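Whiteboard

A whiteboard is a glossy, usually white surface for writing on with non-permanent markers. It took over from the chalkboard in most offices and many schools, helped along by claims about health, cost and learning that are weaker than the sales material suggests.

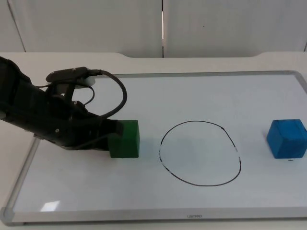 Pauline Bickerstaff

Surfaces

Cheap boards are coated with melamine, which tends to stain with use. Painted steel holds up better, and enameled steel better still. The maker Hatelex advertises its enameled board as good for 200 years, a figure that no board has been around long enough to test. Perkico promises 45 and does not say how it got there.

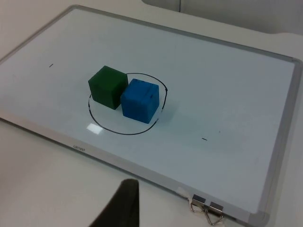 Marker ink is made to sit on top of the surface and not soak in. It contains a release agent that keeps the color from bonding, so a dry cloth can lift it. A line drawn by hand, such as a wobbly black circle, often varies in thickness, and the heavier parts may take more rubbing. Old marks can sometimes be removed by writing over them and wiping at once - a common tip that works on some boards and smears on others.

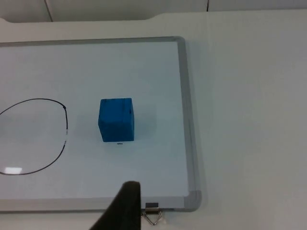
Cleaning sprays are sold for the marks that remain. Many are mostly alcohol and water, and the case for paying extra for a branded one is thin. Abrasive pads do remove stains, but they can scratch the coating and make the next stain worse.

Use in teaching

Supporters say whiteboards make classes more lively. The study most often quoted by sellers, from the Plalmont school district, covered 241 pupils in 9 classrooms and had no comparison group. It also relied on teachers' own ratings, collected in November, when the boards were still new. Glare is a more practical matter. Glossy boards reflect overhead lights, and pupils at the side of a room may have trouble reading them.

See also: Blackboard; Flip chart; Marker pen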